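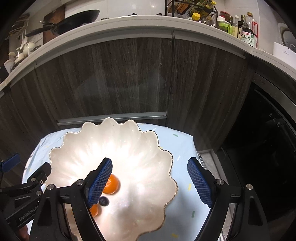 6月 ハンドグリッパ比較メモ(その2)

前回の続き。指先パッドをFitardの標準品とVirkの試作品で比べる件。先に書いておくと、今のところどちらが良いとも言えない。Virkの資料には「柔らかい果物でも安定把持」とあるが、試験条件が載っていないので話半分で読んでいる。

題材はミカンとブルーベリー。花形の大きな鉢から出して、隣に置いた皿へ移すだけの作業。鉢は内側に溝が放射状に入っていて光沢も強い。平らなトレイでばかり試していると成績が良く見えすぎるので、今回はこれでやった。

集計
総試行 363
うち記録として使えるもの 194
残りは手首姿勢の推定が飛んだか、開始の合図を入れ忘れたもの。捨てすぎだと思う。半分近く捨てておいて成功率を語るのは気持ちが悪いので、率はまだ出さない。Danish Bugtiさんは「使える分だけで傾向は見える」という意見。私は見えないと思う。飛んだ試行が難しい姿勢に偏っていれば、残った分は簡単なものばかりになる。そこを確認するのが先。

気づいたこと
・ミカンはどちらのパッドでも持てる。差をつける題材になっていない。次からは外してもいいくらい。
・ブルーベリーは閉じ方より近づき方で決まる。鉢の溝に沿って転がるので、指を溝と直角に入れると逃げる。溝と平行に入れると素直につかめる。つまり、パッドの比較のつもりで操作者の慣れを測っている可能性がある。
・格子目の細かいパッドは果皮の汁を拾う。途中で拭いた回と拭かなかった回が混ざってしまった。これは完全にこちらの手落ち。
・指を大きく開いたまま鉢に入ると、片側の指がミカンにかぶさって手元カメラから見えなくなる。人間は覚えているから困らないが、この映像で学習させる側は困るはず。カメラ位置を上げる案は前にも出たが、上げると今度は指先が小さくなる。
・両手で使うと左右の指が鉢の縁でぶつかりやすい。当たった後の開度の値が信用できない。記録番号1307で、見た目は開いているのに値は閉じかけのままだった。エンコーダなのか時刻ずれなのか、まだ切り分けていない。

Amuraの収録ソフトについて
更新で同期が良くなったと聞いていたが、体感では変わらない。左右の時刻差を自分で測るまで信じないことにする。更新前のデータを残していなかったのが痛い。Bakdaleの連中が旧版で録ったものを持っているらしいので、借りられるか聞く。

光の条件
鉢の底が強く光る時間帯と、影が落ちる時間帯がある。午後3時を過ぎてからの記録は別扱いにした。ブルーベリーの検出は影の側がましに見えたが、これも数えたわけではない。

次回
1. パッドを拭くタイミングを固定する。7試行ごと。
2. 操作者を入れ替え、同じ順番で同じ回数。
3. 捨てた試行の手首角度を並べて、偏りを見る。
4. ミカンをやめて、もう少し滑るものにする。ブドウか、皮をむいたゆで卵。卵はDanishさんが嫌がっている。

Virkへの返事は3が終わるまで保留。先方は数字を早く欲しがっているが、今出せる数字はない。

追記:1307の件、開度を単体で動かして確かめたら正常だった。時刻ずれの疑いが少し濃くなっただけで、まだ何も片付いていない。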